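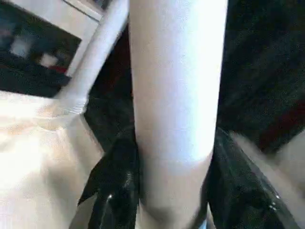

Two-finger gripper slips on cylinders, wrist cam build

Clarevthorpe Shared Workshop board > Arms and Grippers

civa_bench
Posted Apr 3, 2025

Arm is the Dromuvum kit with a home-built parallel gripper. Camera is fixed to the wrist and looks down past the fingers. Black fingers, hard and glossy, no pads yet.

Task is clearing mixed soft and rigid items off a bench. Flat stuff is fine. Cylinders are not. The white one in the first picture is held near its lower end, and with the grip that low I get rotation in the fingers as soon as the wrist tilts. Log has 3889 grasp attempts since October. 687 of those are cylinders, and 190 of the 687 are marked as slips.

Current limit on the finger motor is at 4 on the driver scale. Higher than that and it dents anything soft. Looking for opinions on pads versus a V-groove finger before I print more parts.

swanepoel_fan
Pads first. Hard glossy plastic on a smooth cylinder gives you two thin contact lines and very little friction. Silicone sheet, glued, edges wrapped so they don't peel. Leave the current alone until that is done.

mill_and_file
Disagree. Pads fix sliding along the axis. Your complaint is rotation, and a V-groove gives four contact lines for the same force. I would cut the groove and skip the pads.

swanepoel_fan
A V-groove does nothing for pitch if the groove is short. The finger is still pivoting about one spot. It also makes flat items worse, and those work now.

lowtorque
How are you picking the grasp point? Holding a tall object by the bottom end puts most of the mass on one side. I'd look at that before any hardware.

civa_bench
Grasp point comes from the overhead camera, then the wrist camera corrects sideways only. No correction along the length. So yes, it goes low when the top is near other things, such as the cloth bag strap.

Second view, different item, same bench:

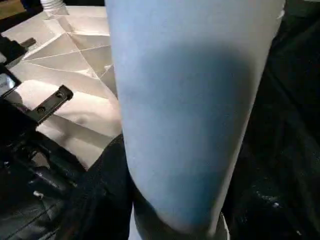 Light blue cylinder, bracket tip just short of its left side.

mill_and_file
What is the flat bracket with two holes for? If it leads the fingers on approach it will touch first.

civa_bench
Spare mount for a distance sensor. Sensor is not fitted. I can take the bracket off with two screws.

lowtorque
Take it off. Also look at your exposure. White sheet bright, right side almost black. If the sideways correction is edge based, the left edge of the blue one against the sheet is a different problem from the right edge against that dark area. I had a constant offset on mine from exactly this and blamed the gripper for a month.

mill_and_file
Lighting won't cause 190 slips.

lowtorque
It can cause some. An off-center close pushes the object before the second finger arrives. Log the finger position at first contact and you will see it.

civa_bench
Plan for now: bracket off, silicone on both fingers, fixed exposure, and a minimum height for the grasp on anything tall. One change per batch so the log means something. V-groove stays on the list if rotation is still there after the height change.

swanepoel_fan
Degrease the fingers before gluing. Post the slip count per batch, cylinders only.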